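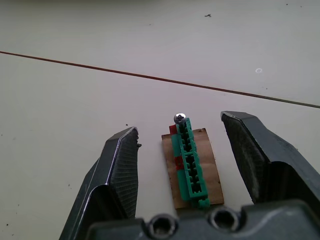

Connector, screw and a bit of cardboard between the open jaws of the gripper.

Sorkala has stopped all work on its two-armed assembly robot in Storkow after the right-hand gripper let go of a screwdriver without being told to, then shut again while a technician was reaching in.

One person hurt, not badly. Bruised finger, first aid on site, no hospital.

The company confirmed the fault in a short statement on 16 February 2019. Both arms have been powered down and the test bench is closed until further notice.

The robot had been practising small electronics jobs. Boards into boxes, connectors, screws, that sort of thing. The kind of fiddly work where the grippers have to pinch something tiny and hold it, sometimes for a good while, with the other arm working close by.

According to the statement the run had reached cycle 148 when the right gripper opened. The tool fell and rolled. Thabiso Joubert, who was running the session, pressed the pause key on the screen and put a hand in to pick it up. The gripper closed.

"I pressed pause and I took pause to mean pause," Joubert said by phone. "The arm had stopped. The arm did what it should. It was the jaws that moved."

And that seems to be the nub of it. Pause holds the arms still. It does not cut power to the grippers, which are looked after by a seperate controller made by Judatness. The red emergency stop does cut both, but it was not pressed until after the finger was caught. 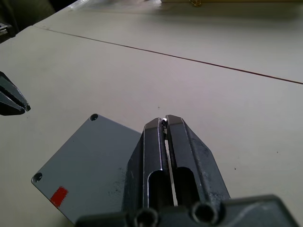

There is a reason for leaving the grippers live. Cut the power with a small screw between the fingertips and the screw is on the table, or on the floor, or gone. Sorkala says this is why pause was set up the way it was, and that the manual says so. Joubert says the manual says so on page 30, in a footnote.

The logs, which the company has let us see in part, show the controller lost contact with the main computer for 667 milliseconds. When the link came back it worked through the commands that had piled up in the meantime. Open was one of them. Close was the next, held back by a timer and sent after pause had been pressed.

So two faults really. The dropped link, and then a queue that should have been thrown away and wasn't.

What caused the link to drop is not known. Sorkala would not be drawn on whether a cable is to blame. On these arms the cables run outside, looping up to the wrist, and they flex on every move. The company would say only that they have been taken off and sent away for checks, along with the controller itself.

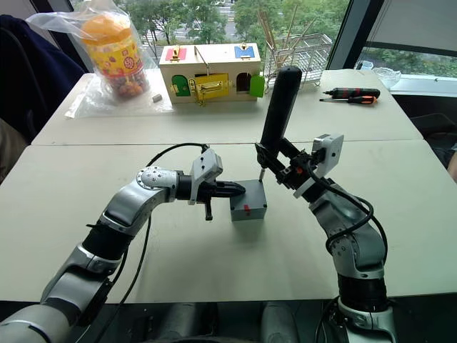

Other machines

Sorkala has the same controller on other robots. It would not say how many or where. Owners have been sent a notice, reference 2555, telling them to do the following before going near the jaws:

Press the emergency stop, not pause.

Wait for the light on the controller to go out.

Use a stick or tongs for anything lying under the gripper, even then.

Judatness said it was "helping fully" and had a software change ready that empties the queue whenever the link is lost. It has not been released. Shezi, the firm brought in to look at the safety side, wants to test it first, and wants the pause key relabelled too. A full report is promised before the end of February, though a spokeswoman for Shezi said that depended on getting the fault to happen again. So far it hasn't.

Nor is it clear if the fault had shown up before. Joubert remembers the gripper giving "a sort of twitch" earlier in the week, with a circuit board in it, and putting it down to a poor grip. It was not written up at the time. Staff have now been asked to go back through there notes.

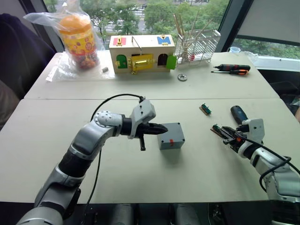 Johannes Mnguni, in a comment left under our first report, said the footnote was beside the point. If a key says pause then people will put their hands in, he wrote, and they will do it every time, so the key should kill the lot and the dropped screws can be swept up afterwards. He also asked why there was no guard round the bench.

We put the guard question to Sorkala. The company said the arms run at low speed during these trials and that its own risk check had not called for one. That check is being redone, with Shezi sitting in.

Joubert is back at work, on other duties. The finger is "purple but fine".

No date for a restart.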